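Teaching by hand: the strawberry plate
Gistura workshop gallery, March 5, 2020

Aino Harju and So-ying Poon have been recording table tasks with a pair of hand-held grippers, so that a two-armed robot can later be trained on the same movements.

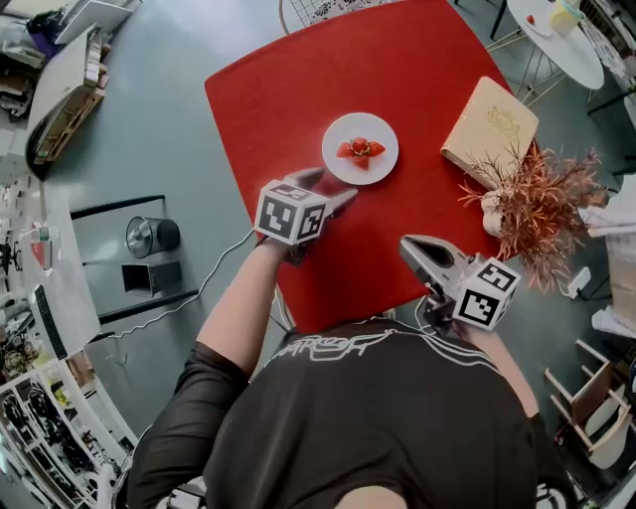

We started with cups and folded cloths in February and moved on to food this week. Fruit is a good test — it is soft, it slips, and it bruises if the fingers close too far. The person doing the task holds one gripper in each hand and works as they would at home, only slower. The patterned marker cubes let the software work out where each gripper is and which way it is turned.

The strawberry task has a set order. The plate goes down first, then the fruit is arranged on it, and the plate is moved last. Both grippers must be open and clear of the table before the next run begins.

Aino recorded 31 runs and So-ying recorded 30. We threw out seven of them, mostly where a marker had been turned away for too long and the position was lost. The rest have been trimmed and labelled under the name Prunach, which is what we call the food set.

Some notes for anyone trying this with our files:
Keep the elbows out. Forearms held close together hide the markers.
Leave the other things on the table where they are between runs.
Stop after 30 minutes. Tired wrists give jerky recordings.

The next set is Saarela, with lids and jars. So-ying is choosing the jars.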